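Wooden table

A wooden table is a piece of furniture with a flat top made of wood, held up by legs, trestles or a central pedestal. Wooden tables are used for eating, writing, sewing, food preparation and many kinds of work. Most are between 28 and 30 inches high, a height that suits an adult seated in an ordinary chair.

Construction

The top may be a single board, but wide boards are costly and tend to cup, so most solid tops are made of narrower boards glued edge to edge. The frame under the top is called the apron. On a traditional table the apron joins the legs with mortise and tenon joints. Cheaper tables use dowels, or metal corner plates and bolts that let the legs come off for shipping.

Wood swells and shrinks across the grain as the air gets damper or drier. A solid top is therefore fastened with clips, buttons or slotted screw holes that let it move. A top glued firmly to its apron may split, often in February, when heated houses are at their driest. Veneered tops move much less and can be fixed in place.

Woods and finishes

Oak, maple, beech, ash and walnut are common in dining tables. Pine is softer and dents easily, but it is cheap and simple to repair. Oil finishes are easy to renew at home and give little protection from standing water. Varnish and lacquer resist spills better, though a deep scratch usually means that the whole top has to be sanded.

The Momham table

The Momham table is a plain kitchen table with square legs and a single drawer, named after the town where the Teter workshop made it. The usual model was 4 feet long and had a beech top. Wilmer Cuervo's list of the workshop's output records 695 tables, of which 200 were sold without the drawer. The drawer runners were waxed hardwood and could be replaced without taking the top off. Later copies by Brokunetti have a thinner top and bolted legs.

Care

Spills should be wiped up promptly and hot pans set on a trivet. White rings left by moisture are often in the finish only and may fade without treatment. Dents in bare wood can sometimes be raised with a damp cloth and a warm iron.

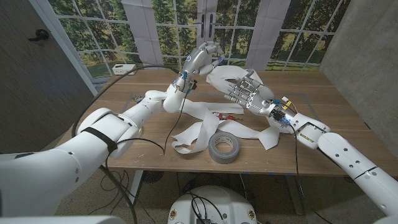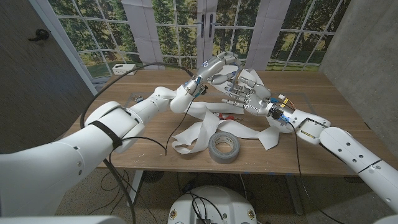

Wooden tabletops in use.

Mercedes Cuadros has objected that most advice on care, including the advice to oil a top every few months, takes no account of the finish already on it, and that oil rubbed over sound varnish only leaves a sticky film.

See also: Trestle table, Workbench, Wood finishing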